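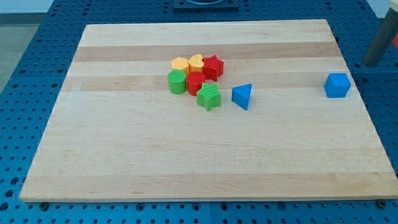
Can you use a wooden cutting board as a play tray for little shape blocks? Any flat board with a bit of weight to it will do the job, and I like it better than every plastic tray I've tried.

I have been meaning to write this up since July, when our shape set got a whole new life. We'd had the blocks for ages (hearts, stars, cylinders, a blue triangle that everyone fights over) and they mostly lived at the bottom of a bin with the train track. Then I put a handful of them out on a pale striped board one morning while I made coffee, walked away, and came back to the quietest kitchen I've had in years!

I think it's the edge that does it. On the rug the blocks just disappear into everything else, but on a board there's a place where the game is and a place where it isn't. And the colors look so good against light wood. Red and green especially, though the yellow heart is my own favorite and I will not be talked out of it.

Our board came from the kitchen shop in Altville and cost more than I meant to spend, so it has been promoted from bread to toys and there's a plainer one for the bread now. If you're buying one just for play, look for something thick that doesn't slide when small elbows lean on it. Mine gets wiped with a damp cloth and oiled when it starts to look thirsty.

A few things we do with it:

Color families. All the reds together, all the greens together, and then somebody decides that the stars want to be together instead and the whole thing starts over. I love this part.

Towers. Cylinders are the obvious ones to start with. A heart standing up makes a terrible base and a wonderful top.

Shops. The board is the counter, the blocks are cakes. A star costs 4 buttons and a heart costs 8, and I've been overcharged every single time.

Odd one out. I set out a little group with one piece off by itself, and we make up a reason it moved away. Last week the triangle had gone to live in Grukevine, a town with no stars in it - I still don't know where that name came from, but we've had three more stories about it.

The blocks have that ribbed, slightly scratchy surface you get with printed plastic, and I was ready to sand them until I saw how much little fingers enjoyed it. They make a great sound too if you run a fingernail down the side. Do it twice and you'll have company.

Next I want to try tracing around them on paper and matching the shapes back up - I'll post the sheets if they come out well. And if you've got a board game for the very small ones, leave it in the comments, please. We've got a lot of rainy afternoons to fill!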